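**Open day at Bruddale -- robots set the table**

September 15, 2018

Good turnout at the Bruddale workshop this morning, 300 through the door before lunch. Main draw was the arm bench, where Pin-yu Tai ran plates and small items on a taped grid. Visitors got to call out a square. Popular with the kids, more so with the dads.

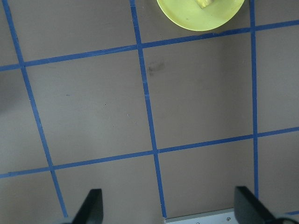

*The gripper's view of the taped grid, plate at the top.*

Tai says the tape is for the people, so everyone can agree where a thing is meant to go. Re-done by hand in July and it took most of an afternon.

Coloured cubes and plates on the bench as well, all bought cheap in Grestden.
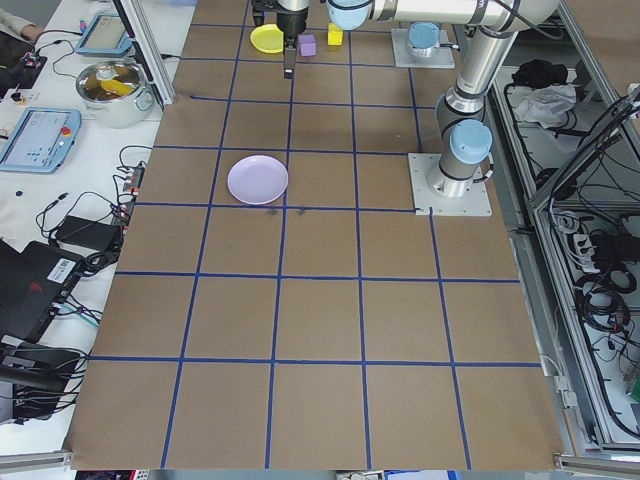 Sze-wing Ng took questions after -- mostly jobs, and what it costs to run. She wouldnt give a price. Schools can book for next term, groups of up to 40, 2 adults minimum. Forms at the front desk, or ring the Mak building and ask for Ng.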